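トップ ＞ ニュース ＞ ロボット・自動化

Noletti、遠隔操作による把持作業の教示データ収集を拡大

2021年10月13日

ロボット向けソフトウェア開発のNolettiは、人が遠隔操作でアームを動かし、物をつかむ作業を覚えさせる取り組み「Surkari」の途中経過を公表した。8月の開始からこれまでに記録した操作は2,633回で、このうち1,014回を学習用に整理し終えたという。

作業の対象は、ブラシやカップ、ボウル、玩具など形のそろわない日用品である。操作者は手元のコントローラーでグリッパーの位置と向きを決め、箱の中から指定された品を取り出す。操作の間、アームの関節角度と映像が同時に記録される。 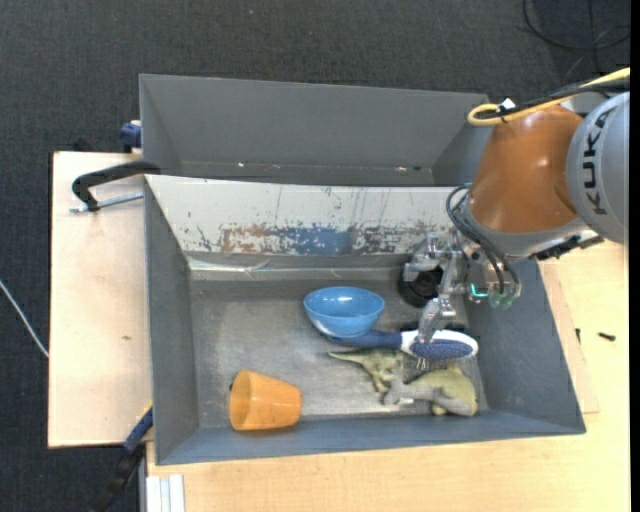 操作を担当するのは同社の15人で、1人が続けて操作する時間は短く区切っている。開発責任者のアルボ・アホネン氏によると、操作者によってつかみ方には差がある。ブラシなら柄を持つ人と頭の部分を持つ人に分かれ、どちらも記録に残す方針だ。「一つの正解にそろえると、物が重なったときに動きが選べなくなる」と同氏は話す。

つかみ損ねた操作も削除せず、失敗の印を付けて保存している。データの点検を受け持つフアド・ハブテ氏は、やり直しの動きが含まれる記録を優先して整理していると説明した。壁際に寄った品の扱いは操作者でも時間がかかり、まだ記録が少ない。

遠隔操作のほか、人がアームに直接手を添えて動かす教示も試している。こちらは200回を記録した段階で、力の加減が伝わりやすい一方、手や腕が映像に入り込むため、学習に使う前の処理が課題になっている。

収集した記録は、共同で開発を進めるCluritzが学習と評価に用いる。一般への公開は未定としている。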